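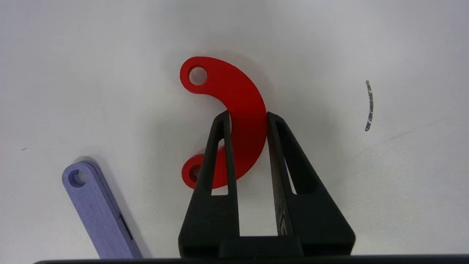
Jedus finger set over a red C-link, jaws open.

Workshop tips: getting flat parts off a bench with the Jedus gripper kit

The Jedus kit sells for $343 with one pair of tapered fingers, the wrist camera bracket and the cable. The arm is extra. Sasotix offers the same kit with on-site setup for $675, and $855 buys the setup plus a spare gripper body. These notes apply to all three packages and cover sorting and feeding flat plastic linkage parts.

Start with the surface. A plain white top gives the camera good contrast with colored parts, but it also shows every pencil mark and speck. Wipe it before calibrating. Matte is better than gloss, and a lamp on one side only will throw shadows that the software may read as part edges. Use two lamps, or raise the detection threshold one step at a time.

Set the approach height with a scrap part. The tips should clear the table by the thickness of a business card. Lower than that and they drag. Higher and they ride up over thin stock.

Curved links are best taken across the middle of the arc, one finger inside the curve and one outside. Gripping near a hole lets the part swing when the arm lifts.

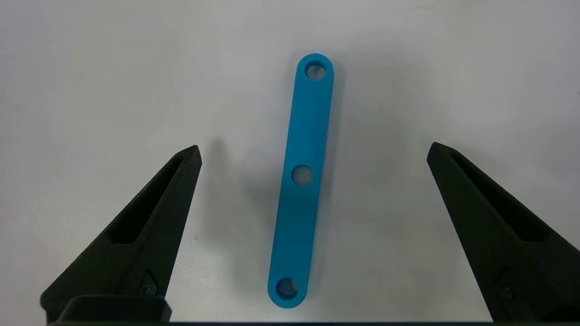
Straight bars are simpler. Line the jaws up with the long sides and close on the center hole, where the weight is balanced. Open wide on approach and let the closing motion center the part. If the gap is uneven the first finger to arrive will push the bar sideways, and this is harmless on a clean top. On a sticky one the bar turns, so correct the offset in the job file.

Grip force runs from 1 to 8. Use 2 for printed parts. The Lawal rubber sleeves add hold but also thickness, and the height must be set again after fitting them.

Piles are the weak point of the kit.

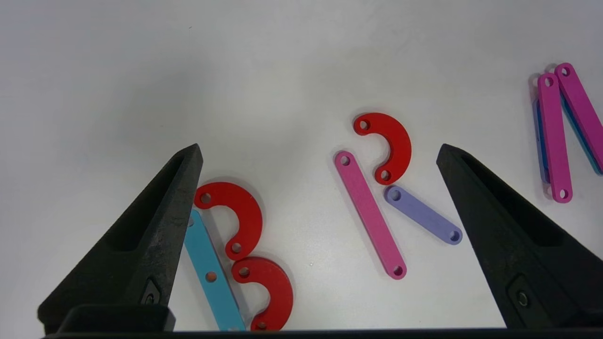
Overlapping pieces should be spread before a run. The stock software picks by color and does well with red on white. It has more trouble where one bar lies on another of a similar shade. Take the top piece first, rescan, then take the next. The Trudura vibrating tray does the spreading without help but is loud.

Check the finger screws every Sunday, or after any hard contact with the table. Snug is enough. Thread locker is not supplied.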